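Greiferabend, ein kleiner Thread. Ich habe endlich die Zeit gefunden, in der Simulation die beiden Controller gegeneinander laufen zu lassen, über die ich seit November rede: Ninton und Shao. Macht euch einen Tee, ich werde wieder nicht kurz ;)

Zur Ausgangslage: zwei Arme, an jedem ein Parallelgreifer, dazu ein virtuelles Zimmer mit Theke und Holzboden. Alles läuft in Zulurau, weil ich da meine alten Konfigurationen noch habe (und weil ich, ganz ehrlich gesagt, an dem Programm hänge).

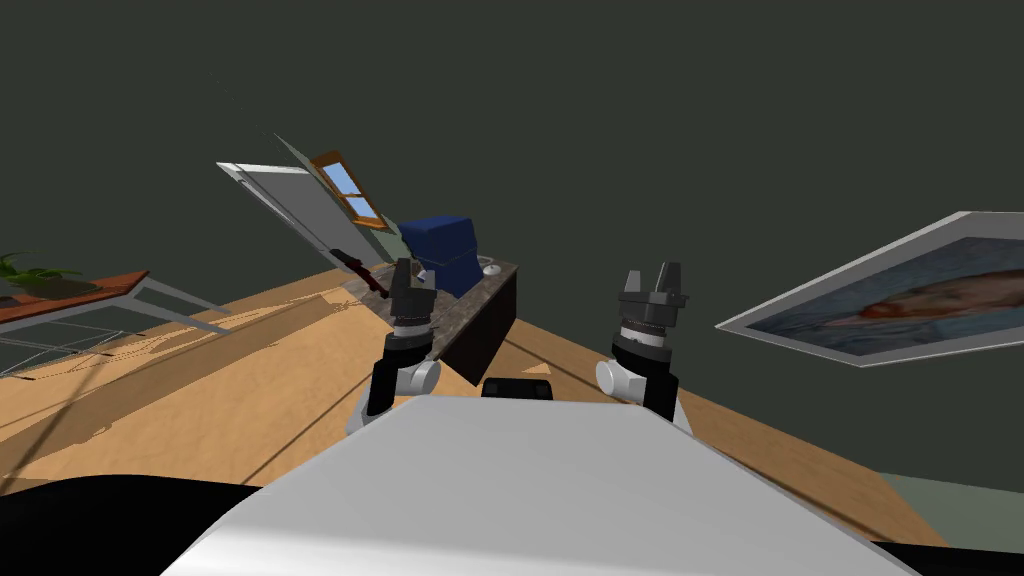

Mit Ninton war ich nach einer Tasse Tee startklar. Die Voreinstellungen sind vernünftig, die Arme fahren weich an, und beim Abbremsen schwingt fast nichts nach. Shao wollte erst mal 213 Parameter von mir wissen, und ich habe wirklich jeden einzelnen gelesen, was vermutlich mehr über mich sagt als über Shao.

Dafür regelt Shao die Fingerkraft viel feiner! Ninton kennt im Grunde nur zart und kräftig, dazwischen muss man tricksen. Bei weichen Sachen merkt man das sofort, da drückt Ninton gern einen Tick zu lange nach.
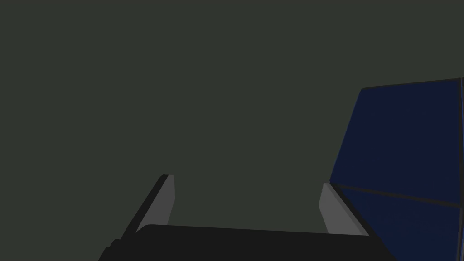

Warum überhaupt Parallelgreifer und keine Hand mit mehr Fingern?
Weil sich zwei Backen sauber vergleichen lassen. Bei einer Hand mit vielen Gelenken weiß ich hinterher nie, ob der Controller schuld war oder meine Griffplanung.

Die Zahlen, soweit ich sie habe: rund 3000 Schließvorgänge pro Controller, über mehrere Nächte verteilt. Shao kam öfter beim ersten Versuch zum Halten, Ninton war pro Zyklus schneller. Bei den ersten 700 lagen die beiden noch so dicht beieinander, dass ich fast abgebrochen hätte. Gut, dass ich zu faul war, den Lauf zu stoppen! 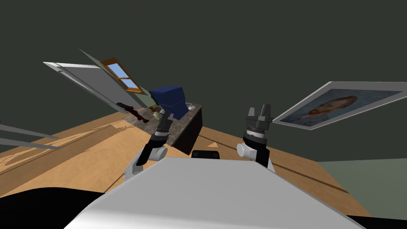

Pletuvton schreibt mir dazu, ich solle die Reibwerte der Backen nicht vergessen, sonst vergleiche ich am Ende bloß zwei Gummimischungen. Stimmt natürlich, und danke dafür! Die Werte sind bei beiden Läufen gleich, aber ich habe sie nur einmal gesetzt und nie variiert. Das kommt auf die Liste, gleich unter die Sache mit den Gelenkgrenzen.

Noch was zu den Kameras, weil einige gefragt hatten: Ich nehme pro Lauf eine Ansicht über den Korpus hinweg und dazu die Nahsicht auf die Finger. Die Nahsicht ist für mich Gold wert, auch wenn man vom Zimmer dabei kaum was mitbekommt.

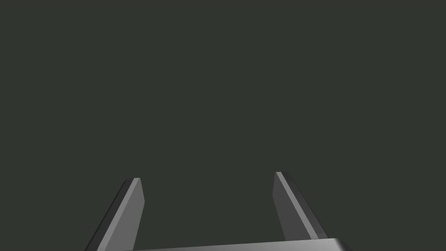 Als Nächstes ist die Öffnungsweite dran. Ich habe sie bisher bei beiden Controllern auf dem gleichen Wert gelassen und möchte sehen, wer mit einem engeren Start besser klarkommt. So leer zwischen den Fingern und mit dem dunklen Hintergrund kann ich die Kanten der beiden Platten prima verfolgen, die Spitzen stehen ja enger zusammen als die Füße, und genau diesen Abstand will ich mitschreiben. Das Skript dafür ist halb fertig, die andere Hälfte schreibe ich morgen nach dem Frühstück.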